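When the gripper will not let go

Feb 23, 2024

The fault log at Siler ran to 41 entries before anyone read it from top to bottom. Etelka Szilágyi, who maintains the two-arm cells at the company's Drullau site, did so after an arm drove a closed gripper into a fixture. The controller had recorded a completed release, and the part was still between the fingers.

"The log said open," she says. "The encoder said open. What the encoder reads is the motor shaft, and the shaft had turned. The finger carriage hadn't followed it."

The cause was a set screw on the drive coupling. It had backed out far enough for the shaft to slip under load. With light parts the slip was small, and the fingers opened late. With heavier parts they stayed shut. Of the 41 entries, 26 were grip timeouts that operators had cleared from the panel and restarted.

Szilágyi does not blame the operators. The message on the panel read "Timeout, retry?" and offered one button. "You give a person one button, they press it. I would have pressed it."

Petro Dmytriv, who wrote the cell software, is harder on his own part in it. The release routine commanded the fingers open, waited for the encoder value and moved on. Finger width was never measured at the finger. "I had the signal I wanted, so I stopped looking for a better one," he says. The collision check was also relaxed during the retreat move, to avoid false stops when a cable brushed the arm. That left the fixture as the first thing to detect the fault.

Nobody was hurt. The guard door was closed, and the damage came to one finger, one fixture plate and 14 hours of lost production.

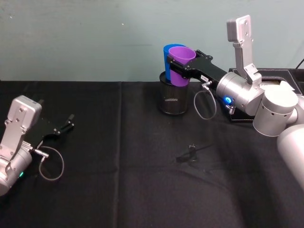 Release testing now takes place on a bench at the site, with cheap objects in place of parts. Dmytriv prefers ones that can go wrong in more than one way. Nested cups are useful to him: with the fingers clamped on a purple one and a blue one together over a mesh wastebasket, a single open command has two objects to account for. "One can drop and the other can hang on a finger," he says. "If my check only asks whether something fell, it passes. I want it to fail."

The revised routine reads a separate position sensor on the carriage and compares it with the encoder. A difference of more than 5 percent of stroke stops the arm where it is, with the collision check left on. The retry button is gone. Clearing the stop requires a technician at the cell, a change that production disliked – Szilágyi says she had two phone calls on the first morning.

The set screws have been replaced with a clamped coupling on every gripper at Drullau. Torque marks are inspected weekly, and the cable routing is due to be redone in April so that the old reason for relaxing the collision check no longer applies. Until then, Dmytriv says, the cells will stop more often than they need to, and he has asked the shift leads to write down each one.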